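3.2 調査の手続き

調査は、共用の作業室に置かれた切り花が利用者の滞在のしかたに与える影響を検討する目的で、2024年4月18日に開始し、6月に終了した。対象としたのは、施設Trastoの2階にある作業室である。利用者には事前に文書で趣旨を説明し、同意を得た100名の回答を分析に用いた。途中で利用をやめた者の回答は含めていない。

花材はバラ、カーネーション、スターチスの3種とし、いずれも市内の生花店Hiseoから購入した。搬入は午前中に行い、水切りのうえ、容量の同じ花器に生けた。水は毎朝取り替え、市販の延命剤は使用しなかった。延命剤の有無によって花の持ちが変わり、交換時期が花材ごとにずれることを避けるためである。花材の交換は7日ごととし、交換の前日には花を置かない条件を設けた。

花の位置は、先行する予備調査(Wondance調査)の結果を踏まえて決めた。予備調査では窓際の棚に置いた場合に「花があったことを覚えていない」という回答が多く、机上に置いた場合にはこの回答が減少した。ただし机上では作業の邪魔になるという意見も見られた。そこで本調査では、机の奥側を標準の位置とした。配置の一例を図5に示す。
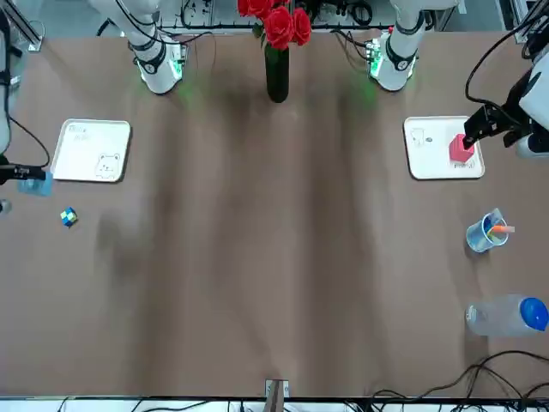
図5 机の奥側に置いた赤いバラ(濃緑色のガラス花器)

質問紙は、室の印象に関する項目、花への気づきに関する項目、滞在時間の自己評価の3部からなる。印象の項目は「落ち着く―落ち着かない」「明るい―暗い」などの形容詞対を用い、5段階で回答を求めた。花への気づきについては、最初に自由記述で室内にあったものを挙げてもらい、そのあとで花の有無と種類を尋ねた。順序を逆にすると自由記述に花が現れやすくなるため、この順は全員で統一した。

滞在時間は入退室の記録から求めた。30分に満たない利用は、荷物の受け取りなど作業以外の目的が多く含まれると考え、分析から除外した。同じ利用者が一日に複数回入室した場合は、最も長い滞在のみを採用している。

3.3 分析の方法

形容詞対の得点は、花材の種類と位置を要因とする分散分析にかけた。自由記述は筆者と協力者が別々に分類し、一致しなかった記述は協議のうえで決定した。分類の枠組みはCaron版の手引きに準じたが、「香り」は独立の項目とし、元の手引きで「その他」に含まれる「手入れ」も別に数えた。スターチスでは香りに触れた記述がほとんど得られなかったため、香りに関する比較はバラとカーネーションの間でのみ行う。

なお、室温と照度は空調および照明の設定を固定することで統制したが、天候による外光の変化までは除くことができなかった。窓に近い席の回答については、4.2節で別に扱う。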